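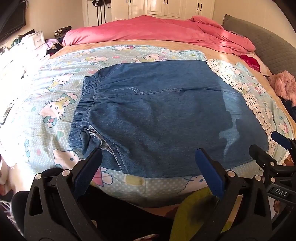
I got to Jundetholm a little before nine with a coffee I wasn't allowed to bring upstairs, so my visit to the Kenel open house started with me gulping it down in the lobby. Good start! Birdie Castellanos, who runs the perception group, came down to get me and we went straight to the part I'd signed up for, the folding software.

If you've read my stuff before you know I have a soft spot for laundry. Rigid things are (mostly) a solved headache, but cloth has no fixed shape, so the software has to decide what it's looking at before it can decide where to grab. Birdie put a recording up on the big screen, a pair of blue jeans lying flat on a cat-print sheet with the two jaws spread along the lower edge of the denim, and asked the group where we'd pinch. I said the waistband corner. The guy next to me said the seam. We were both sure of ourselves, and she just laughed and switched on the overlay.

Their model, Bellini, paints a heat map over the cloth and then proposes grasp points. What got me was how much trouble the background causes. Those cats on the sheet are strong, crisp shapes and an early version loved them, so it kept proposing grasps on a cat face. And the denim has a pale washed-out patch toward one end with a wavy edge, and the old segmenter read that edge as the edge of the garment. Birdie said they spent 5 weeks on lighting alone, mostly teaching it that a bright spot on the cloth is still cloth. The new version draws one clean outline around the whole thing. I asked to see it flip back and forth between old and new, and she did it 3 times for me, very patiently.

After that Ingrid Ostrowski took over for the planning half. Her piece is called Lindton and it takes the grasp points and works out the motion, including a check on whether the fingers will scoop up the sheet along with the garment. I hadn't thought about that at all, but of course fabric on fabric is awful! She lets the planner throw out any approach where the depth difference is too small, and it asks perception for a second look. We watched it replan in the viewer, 27 candidate paths in gray and then one turning green. The viewer, by the way, is the thing I'd steal. You can scrub through a run and see the camera view, the heat map and the jaw opening all on the same timeline, and you can leave a note on any moment. Ingrid says the notes get read more than the bug tracker.

Gripes? The room was warm and the Q&A was too short (I had 2 questions left on my list, both about calibration, and I've emailed them). I also wish they'd shown more failures. We got one, where the plan folded a sleeve under itself, and it was the most useful minute of the morning.

They're doing another open house in November and Birdie said towels will be on the program by then. I've already put my name down.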